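Setting up the Weldu two-arm cell for thin-card handling

Applies to: Weldu bench cell, two-arm version, with Skedeo control software. Fitting time is one morning if the frame is already assembled.

The Weldu cell is sold by Drandgate as a kit: extrusion frame, three wall panels, two arms, two controller boards and the cabling. The price at the time of writing is 3,885 euros without a computer. These instructions cover the steps between bolting down the arms and running a first two-arm card task. Frame assembly is covered in the printed booklet and is not repeated.

Before you start

You will need a 4 mm hex key, a steel rule, cable clips, a sheet of patterned floor covering and enough patterned paper for the walls. The control computer should have Skedeo installed and both boards should appear in its device list. Leave the motor supply switched off until step 4.

Step 1. Line the cell

Plain panels give the wrist cameras very little to track. Dresov, who supply the vision module, recommend a repeating print on the walls and a different, irregular one on the floor. A small floral wallpaper and a marble-pattern sheet work well together. Paper the back wall first, then the sides, and trim the edges where they meet the corner strips.

Cut the floor sheet to size and lay it in without adhesive for the first tests. Check it through each wrist camera with the gripper open. Folds are much easier to see at this height than from outside the cell, particularly towards the back wall.

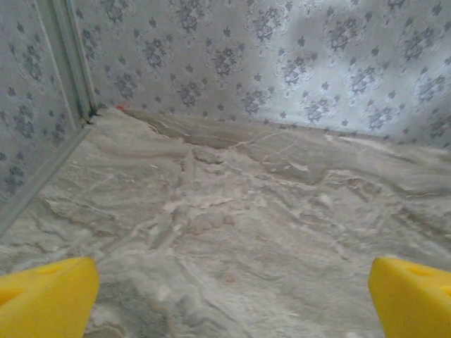

Siebe Groen wrote in to disagree with the loose floor: "I left mine unglued for a month and the height calibration never held. The arm finds the surface in one spot, and two centimetres along it is pressing into a bump. Tape the back edge before you calibrate anything."

The point is fair. If you intend to calibrate on the same day, smooth the sheet from the front rail towards the back wall and fix it with double-sided tape along all four edges. If the material has been rolled for storage, leave it flat under a board overnight first. Any fold higher than the thickness of the card will cause a failed pick sooner or later.

Step 2. Fix the arms to the rail

Slide the T-nuts into the front rail before fitting the mounting plates. Both arms stand on this one rail and reach inwards over the floor. Tighten the plates by hand, set the spacing with the steel rule, then tighten fully. Measure from the inner edge of each plate to the nearest upright; the two distances should agree to within a millimetre.

Step 3. Route the cables

Run each cable along the outside of its arm, from the wrist back over the upper link and down past the elbow to the base. Leave slack at every joint. Move the arm by hand through its full travel and watch the elbow, where a short cable pulls tight first. Spare length can hang in a loop below the base, clear of the controller board.

Step 4. Power up and set the limits

Switch on the motor supply. Open the Limits page in Skedeo and enter the following for each arm:

Jaw opening: 46 mm
Minimum wrist height over floor: 2 mm
Minimum distance between grippers: 15 mm
Position log interval: 2,000 ms

The distance setting matters most. At its default of zero the software will let the jaws touch, and the servos will stall against each other until the current limit trips. Save the profile under a new name. The factory profile is overwritten at each update.

Step 5. Run the two-arm card task

Place a stiff card on the floor midway between the arms and load the routine named Card Pass. Start at quarter speed. Both wrists turn inwards and the jaws come in low from opposite sides.

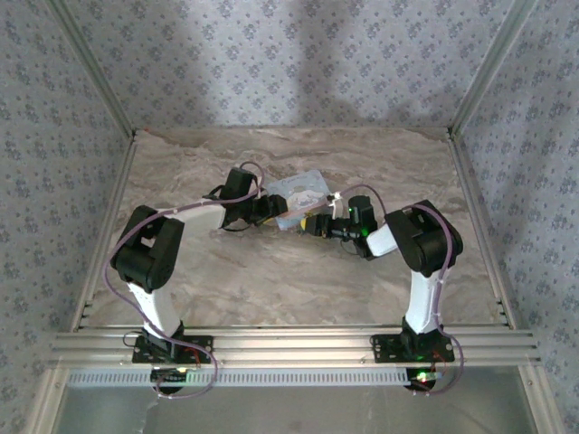
Both grippers at the card, seen from the fixed camera.

Stop the routine at this point and compare the position readout with the card edges. An offset to one side usually means a plate has moved on the rail. An offset in height points back to the floor sheet. Correct the cause and repeat; do not compensate in software.

Once the approach is right, let the routine run through and increase the speed in small steps. In our own trial we ran 114 cycles at half speed before changing anything else.

Faults

One arm missing from the device list: swap the two data leads at the computer. If the fault moves to the other arm, replace the lead.

Jaws close short of the card: repeat the zero routine with the jaws fully open.

Wrist drifts during a long run: check the elbow screws, then recalibrate.

Spare jaws and cable sets are ordered from Drandgate by part number, printed on the last page of the booklet.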